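Plivinent Home Order Program
Progress report to the Huerta Fund
Prepared by Iker Marín, December 24, 2022

Work under the grant began in March. The program defines and tests a short set of room-order procedures for furnished homes, covering floors, work surfaces, waste and display storage. Eugeniusz Brzozowska is responsible for the written procedures and I am responsible for the room trials and the accounts.

Status. The procedure set now has 61 entries. The floor and waste sections are final. The display storage section is in draft and will go to Teltusby for outside review with the next issue. The work surface section was revised twice after testers read "clear" and "clean" as the same instruction; the two are now separate steps.

Trials. Testers have returned 106 trial sheets. Most of the written comments concern floors, and in particular bags left between tasks. The earlier wording told testers to "put bags away," which failed in homes without a closet near the door. The revised wording sets a standing place against a wall and requires handles to be lowered and straps tucked in.

Spending. The budget for this period was 3915 dollars, of which 2977 dollars has been spent. The balance is committed to printing and to the Teltusby review.
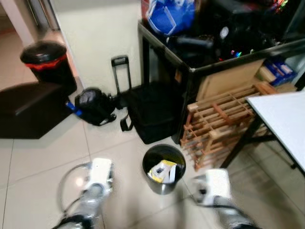
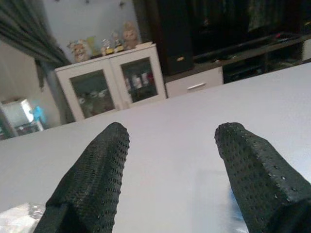 Work in the next period will deal with items that have no fixed place. Luggage is the main case, and the floor section will gain an entry for it. The black suitcase upright against the wall already meets the standing rule, but its handle is extended and a strap hangs to the floor, and the backpack lying beside it meets none of the rule. Small wastebaskets will be given a fill line below the rim. For display storage, the draft treats the top of a glass-door cabinet as a single row, which suits figurines and stuffed bears of the kind kept on the white cabinet. Loose plastic on work surfaces stays under the waste section. Brzozowska will issue the revised entries under the Bekano numbering, and the old numbers will be listed in an appendix.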